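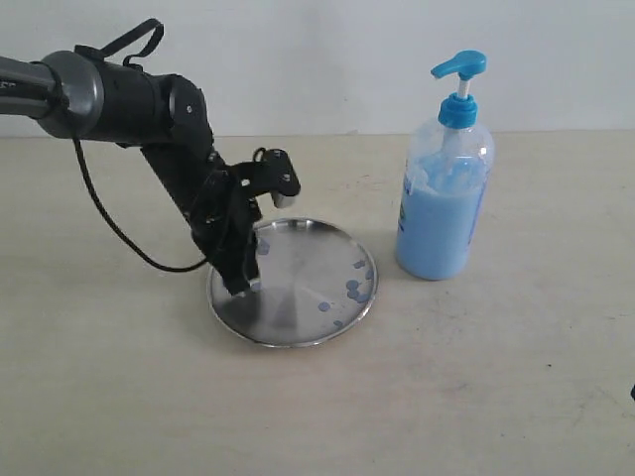
Borrowing Plates: Your Questions

So what is this, exactly?

It's a lending shelf for party dishes! You borrow real plates for your birthday, wake, block party or whatever, and then you bring them back. I started Kitima after my cousin's wedding, when we filled trash bag after trash bag with soggy paper plates and I got grumpy about it.

What have you got?

208 stainless steel dinner plates and 64 small bowls, plus a box of serving spoons that don't match (I like them that way). No cups yet. I keep looking for cups.

Why steel? Isn't it a bit cafeteria?

I grew up eating off steel, so to me it looks like dinner. It stacks small, it doesn't break when a six-year-old drops it on a patio, and a crate of it still fits in the back of a hatchback. If you really want china, Grollska over in Morwood rents the fancy stuff with the gold edge, and they'll even iron your napkins.

What does it cost?

Nothing for the loan. I take a deposit of $19 per crate and you get it back when the crate comes home.

How long can I keep them?

Three nights. If you need longer, ask me first, and the answer is nearly always yes except in August, when every family in town has a reunion on the same weekend.

Do I have to wash them?

Yes please! Hot water, regular dish soap, a soft sponge. A dishwasher is fine too. Dry them with a towel if your water is hard like mine, or you'll get those chalky spots. Please don't use steel wool or bleach. For stuck-on rice, fill the plate with warm water and go sit down for a while.

There are scratches on mine. Will I get charged?

Nope. Fine scratches come with use and I don't even look for them. Dents are okay too as long as the plate sits flat.

Can I put hot food on them?

Sure, but the metal warms up fast, so set the plate on a table before you ladle anything. And keep them out of the microwave.

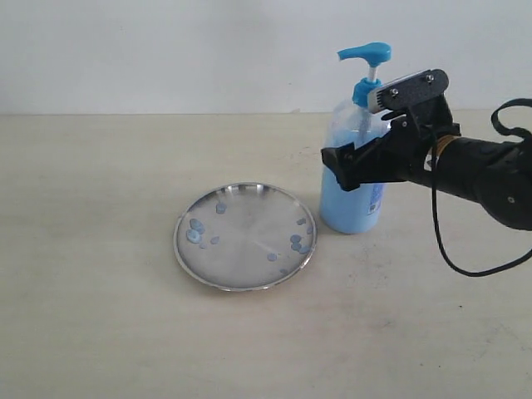 Elsa Björklund wrote in to ask whether baking soda would get turmeric off, as her whole crate had gone a bit yellow after a curry night. It will! Make a paste with a little water, rub it on gently, rinse. A splash of white vinegar afterward brings the shine back.

What if I lose one?

Tell me and we'll call it three dollars. Check the compost bucket first, though. I've found two in mine.

Where do I pick up?

My side porch, Wednesday from 5 to 7 p.m. Ring the bell twice (the dog needs a minute). If you can't make Wednesday, Thenmozhi Raju has a spare key to the shed and is very nice about it.

Can I donate plates?

Steel ones, yes, any size.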